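Custora > Home and Household > Tables and Worktops > Charging table

Print this article | E-mail this article
155 shares | 1,897 views

Charging table

A charging table is any table, desk or stretch of worktop in a home or workplace where mobile phones are regularly put down to charge. The name covers purpose-made furniture with sockets built into the top, but far more often it means an ordinary wooden table with a power strip and a cable or two on it. It is one of the youngest domestic habits to have a fixed place in the house, and one of the most widespread. Like the hallstand and the bread bin before it, the charging table grew up around a single daily object that needed somewhere to go.

The term is also used for the arrangement itself: phone, cable, plug, power strip, and the patch of clear surface they share. People who write about household layout (and there is a surprisingly rich literature for such a small subject!) sometimes call it a "landing place", though that expression takes in keys, post and gloves as well.

Contents
1 Parts
2 Laying the phone down
3 The surface
4 Cable routing
5 Power strips
6 Plugging in and unplugging
7 Upkeep
8 Regional names
9 See also

Parts

A charging table has four working parts. The phone is the reason for the rest. The cable carries the current to it, usually entering at the bottom edge of the handset. The charger, or plug, turns mains electricity into the low voltage that the phone needs. The power strip, where there is one, brings the socket up from the skirting board to within easy reach.

Many tables have additions: a stand, a shallow tray, a weighted cable holder, a small mat. Enthusiasts can be very fond of these and there are some lovely ones about, turned from fruit wood or cast in concrete, but none is needed for the arrangement to work. The table in its plainest form is a flat top with nothing on it that might be knocked, spilt or dragged across the screen.
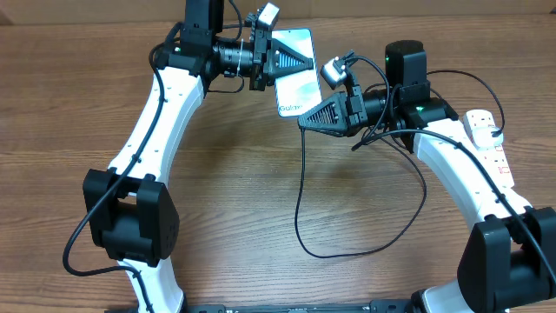
A Galaxy smartphone with a pale blue-and-white wallpaper, over a wooden tabletop.

Laying the phone down

Phones are put down in one of three ways: face up, face down, or propped on a stand. Face up is the usual choice on a charging table, and has the great merit that the battery symbol and the clock can be read at a glance. Face down keeps the light of the screen out of the room at night and puts the camera side uppermost, which some owners prefer where the camera housing stands proud of the back. It does mean that the glass rests on whatever grit is on the table.

The direction of the phone matters more than most people expect. With the charging port facing the user, the cable comes out towards the edge of the table and can be reached without stretching. With the port facing away, the cable is neatly hidden behind the phone but the plug has to be found by feel. Left-handed and right-handed users often come to opposite conclusions about which way round is natural, and a shared table will show it.

Panya Wannasri's small handbook The Tidy Socket, still the best-loved work on the subject, recommends portrait placing with the port nearest the user and a hand's width of bare table on every side. Her reasoning is simple: a phone that is picked up in a hurry gets picked up by the top end, and the cable then pulls straight and comes away without bending. The advice has been copied so widely that it is often passed on without her name attached.

A phone laid flat should lie fully on the table. Overhanging corners are the chief cause of falls, ahead even of caught cables.

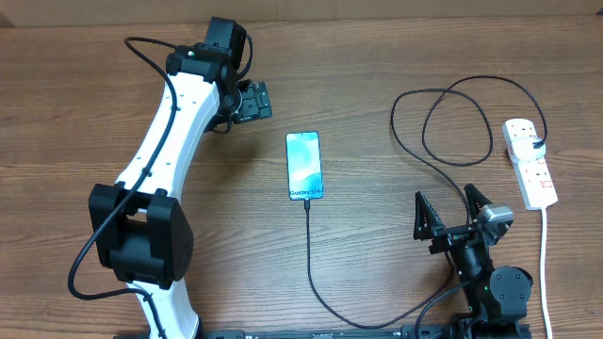

The surface

Wood is the classic surface for a charging table and deserves its popularity. It is quiet when a phone is set down on it, it is kind to glass, and it gives just enough grip that a handset stays put when it vibrates. Polished stone and glass tops are colder to the touch and much more slippery — a ringing phone can creep a fair distance across either.

Grain is mostly a matter of looks, but what looks! A long, wavy grain running the length of the top gives the eye something to follow and hides small scratches well, provided that they run the same way. Broad loops and ovals, the sort called cathedral figure by joiners, show marks a little more readily. Very pale, even timbers show everything.

Finish has a greater effect than the species of tree. Oil and wax leave a soft surface that is easy to repair but will take a dent from a dropped plug. Varnish is harder and wipes clean, though a glossy varnish reflects the window or the ceiling light and can make a screen beside it tiring to read. A satin finish is the common middle course.

Colour plays its part too. A lit screen looks brighter on a dark or reddish top than on a white one, and a black cable is easier to see against a mid-brown wood than against a dark one. People who have lost a black cable on a black desk rarely need this explained twice.
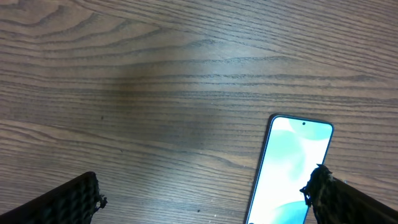 Old kitchen tables make splendid charging tables for all these reasons, and a great many have ended up in that role after a move or a change of dining room. Their tops are thick, their finish has already had its first few scratches, and there is nothing to be precious about. Sakda Somboon, a furniture restorer in Beddoe who has written warmly about second lives for plain tables, suggests leaving the old surface alone wherever possible and giving it no more than a thin coat of wax in May, when the windows can be left open for the smell.

Cable routing

The path of the cable across the table is called its run. A good run leaves the port in a straight line for the first few centimetres, then turns in one wide, easy curve towards the socket. Sharp turns close to the connector are the commonest cause of worn cables, as the wires inside flex at the same point each time the phone is lifted.

Length is a matter of some debate. A short cable keeps the table clear but ties the phone to one spot. A cable of 200 cm reaches from a wall socket to the middle of most family tables, with enough slack to allow the phone to be used while it charges. The slack has to go somewhere, and three methods are in general use:

- the open curve, in which the spare length lies across the table in a long shallow arc;
- the loop, in which it is wound loosely and held with a soft tie;
- the drop, in which it hangs behind the table and is drawn up when wanted.

The open curve is the gentlest on the cable and takes up the most room. The loop is the tidiest, so long as it is loose; winding a cable tightly round the charger strains it where it leaves the plug. The drop needs some kind of clip at the table's edge or the whole length will slide to the floor the moment it is unplugged, usually at night.

Clips come in many patterns. The Gruko clip, a split ring on a flat foot, is the one that collectors of desk fittings like best, and the early version with the wide foot still turns up in boxes of oddments. The Drilow rail does the same job for several cables side by side and suits a long desk.

Power strips

A power strip may stand on the table or be fixed beneath it. On the table it is easy to reach, its switches can be seen, and plugs can be swapped without anybody crawling about. Beneath the table it is out of sight and safe from spilt drinks. White strips are the usual choice against pale walls.

A strip on the tabletop is best kept at the back or to one side, with its sockets turned so that the plugs do not stick out over the working area. It should have its own lead running directly to the wall and should never be plugged into a second strip. Phone chargers draw very little, and several can share a strip comfortably; heaters and kettles belong in a wall socket of their own.

A household survey taken in Beddoe visited 107 homes and asked where phones were charged. The kitchen table and the bedside were the two leading answers, with the hall shelf a distant third. The interviewers also noted down, to the delight of later readers, a piano lid, an ironing board and the top of a tortoise house.

Plugging in and unplugging

The connector should be held by its moulded end and pushed in square to the edge of the phone. It helps to steady the handset with the other hand or to rest it flat on the table first, so that the push goes along the length of the phone and the port takes no sideways load. When unplugging, the same end is held and drawn straight out. Pulling on the cable itself loosens the joint between wire and connector.
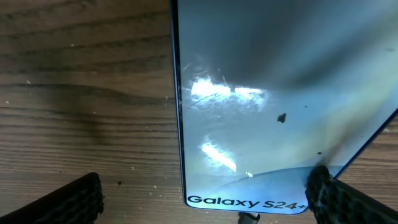

If a connector will not go home with light pressure, it should be taken out and looked at before a second try. Pocket fluff packs down in the bottom of the port over time and stops the plug from seating. It can be teased out with a dry wooden cocktail stick, with the phone switched off and a good light to hand, and the quantity that comes out is often very satisfying.

Upkeep

A charging table needs little care. The top is wiped with a dry or barely damp cloth, with the phone and strip lifted away first. Cables are wiped in the same way, from the charger towards the connector, and checked for splits at both ends. Glossy screens gather fingermarks, which show most strongly when the display is dark and the room is bright; a clean microfibre cloth takes them off.

Chargers should be left uncovered. A cloth, a newspaper or a cushion laid over one holds in its warmth, and the same goes for a phone that is charging.

Regional names

"Charging table" is the usual form in print. "Plug table" and "phone end" (the end of a dining table given over to chargers) are heard in speech, and "the dock" is common in offices. In Beddoe the word is "perch" — a charming usage that seems to have spread from one street.

See also

Bedside table
Cable tidy
Extension lead
Hallstand
Wood finishes

Print this article | E-mail this article
Comments (2)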